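共有工房の双腕ロボットで小さい金属部品を仕分けたい
投稿者:ねじ山ころがし　2020年8月7日
カテゴリ:自作ロボット・自動化

はじめて書き込みます。共有工房「スコストヴィル」で、仲間と双腕ロボットに部品の仕分けをさせようとしてます。穴あきのステンレストレイと、仕切りつきの青いトレイの間で小さい金属部品をやりとりさせる、という単純な話のはずなんですが、ステンレス側のつかみがぜんぜん安定しないんです(泣)

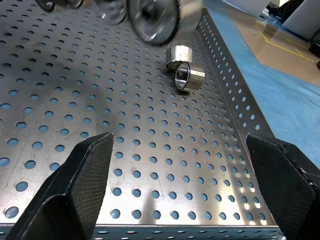
制御はDriltik、指は綾目ローレットの二本指です。昨日は36回試して成功21回。手首カメラの認識が、トレイの穴を部品と間違えてるっぽい。穴を塗りつぶすわけにもいかないし、どこから手をつけたらいいでしょう?

グレドロウ通い
うちも最初まったく同じでした!パンチング板って穴の縁が光るので、丸いものを探す設定だと全部拾っちゃうんですよね。うちは照明を横から当てるのをやめて、白い布ごしに上からぼんやり当てたらだいぶ減りました。あと学習用の写真に「部品なしのトレイ」を34枚くらい足しました。傾きを変えて撮るのがコツです。腕の影が落ちた状態のも混ぜといてください。

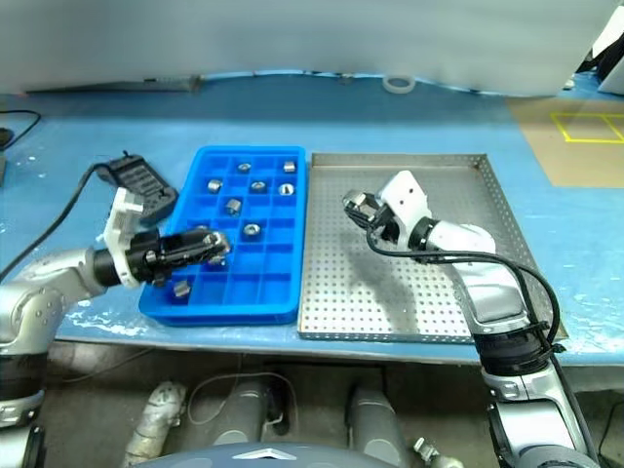 仕切りトレイと穴あきトレイ、双腕での作業中

ちなみに仕切りトレイ側は、指がマスの壁に当たらないか先に見たほうがいいです。私は壁に引っかけてトレイごと引きずりました…。

Ulla Rustad
Viklundの指に替えたら直りましたよ。高いけど。

ねじ山ころがし
お二人ともありがとうございます!指の交換は予算的に9月以降かなあ。とりあえず今夜、照明からやってみます。布ってシーツの切れ端でも大丈夫ですか?

グレドロウ通い
シーツで十分です。ライトに近づけすぎると熱いので、そこだけ気をつけて。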